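Two arms, one table - cable routing and grip force

clarnby_shed
Both arms are up at last in the shared workshop in Pramcombe. The left one keeps squeezing thin plastic out of shape. I have the grip limit at 26 per cent. What are others using?

Otis
22 here, with rubber pads on the fingers. Anything higher and soft bottles buckle.

saarinen_k
I wouldn't touch the limit. Slow the closing speed first. Mine was fine at full force once I did that.

Otis
Fine on cans maybe. On a half-full bottle I don't agree, I've mopped up enough squash.

Kálmán Vida
Speed and force both matter, try one at a time. More worried about your cables - do you tie them at the wrist?

clarnby_shed
No, they hang in loops under the gripper so the wrist can turn. I did tie them in November and pulled a connector out.

Kálmán Vida
Leave the loops then, but clip them further back along the arm.

clarnby_shed
Will do. Going with 22 and the slower close tonight. How it's set up now:

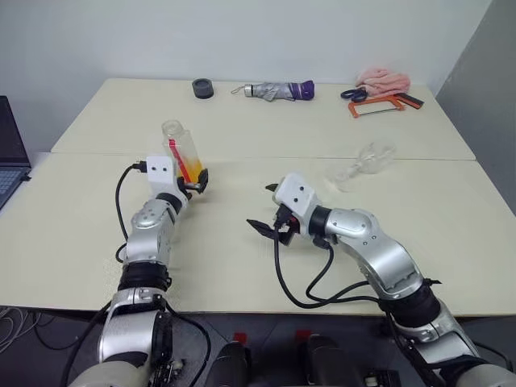
Left gripper on the bottle, right one open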